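サイコロのひみつ ボードゲームの「運」ってなんだろう

すごろくで、あと6が出ればゴール、というときがありますね。でも、なかなか出ません。3回も4回も6が出ないと、「そろそろ出るはずだ」と思いたくなります。本当に、そろそろ出るのでしょうか。今回は、ボードゲームでよく使うサイコロと、運のしくみについて説明します。

サイコロの面はいくつある?

ふつうのサイコロには、面が6つあります。1から6までの目がついていて、向かいあった面の数をたすと、どこも7になります。1のうらは6、2のうらは5、3のうらは4です。家にサイコロがあったら、たしかめてみてください。

面の形と大きさが全部同じなので、どの目も同じくらい出やすくなっています。6が出る確率は6分の1です。「確率」とは、あることがどのくらい起こりやすいかを数で表したものです。

サイコロは前の目をおぼえていない

6が10回つづけて出なかったとします。では、11回目に6が出る確率はいくつでしょう。答えは、やはり6分の1です。サイコロには頭も心もないので、前に何が出たかをおぼえておくことができません。ふるたびに、はじめからやり直しです。

「これだけ外れたのだから、次は当たる」と考えるのは、大人にもよくあるまちがいです。

2つふると、どうなる?

サイコロを2つふって、目の数をたすゲームもあります。合計は、いちばん小さくて2、いちばん大きくて12です。では、2から12までのどの数も、同じくらい出るのでしょうか。

じつは、ちがいます。赤と青のサイコロで考えてみましょう。赤の目が6通り、青の目も6通りなので、組み合わせは6×6で36通りあります。このうち、合計が2になるのは1と1の1通りだけです。つまり、残りの35通りでは2になりません。

合計が7になるのは、1と6、2と5、3と4、4と3、5と2、6と1の6通りです。だから、7がいちばん出やすい数になります。6と8は5通り、5と9は4通りで、7からはなれるほど出にくくなります。

このことを知っていると、ゲームの見方がかわります。たとえば、「ブラベック」という島を開拓するゲームでは、好きな数字の土地に家を建てて、サイコロの合計がその数字になると木や石をもらえます。6や8の土地をえらんだ人は、2や12の土地をえらんだ人より、材料をもらえる回数が多くなりやすいのです。

それでも、かならず勝てるわけではありません。その日にかぎって12が何度も出ることもあります。

やってみよう 記録をつける実験

用意するもの
サイコロ2つ、紙、えんぴつ

やり方
1 紙に2から12までの数字をたてに書きます。
2 サイコロを2つふり、合計の数字の横に「正」の字で記録します。
3 全部で24回ふったら、どの数が多いか見てみましょう。
4 時間があれば、もっとつづけます。

24回では、7より5や9が多くなることもよくあります。回数が少ないと、たまたまのかたよりが大きく見えるからです。読者のバルタザール・ベンチュラさんは、土曜日に兄弟で交代しながら369回ふったそうです。とちゅうまでは8が1位でしたが、最後は7がぬいて、まん中が高い山の形になりました。

運だけのゲーム、考えるゲーム

すごろくのように、サイコロの目だけで進み方が決まるゲームは、ほとんどが運です。反対に、将棋やオセロではサイコロを使わないので、どこに動かすか、どこに置くかの考えが勝ち負けを決めます。

多くのボードゲームは、その間にあります。運があると、小さい子が大人に勝つこともあります。考えるところがあると、何度も遊ぶうちに上手になれます。家族で遊ぶゲームをえらぶときは、箱のうらの説明を読んで、サイコロやカードをどのくらい使うか見てみましょう。

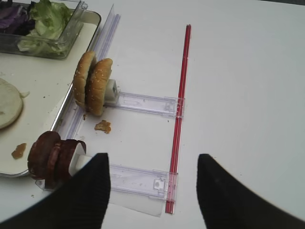 サイコロがつくえから落ちたときにどうするかは、ゲームを始める前に決めておきます。ふり直しにする家が多いようですが、落ちた目をそのまま使う家もあります。ななめに止まったときも、ふり直しにしておくとわかりやすいです。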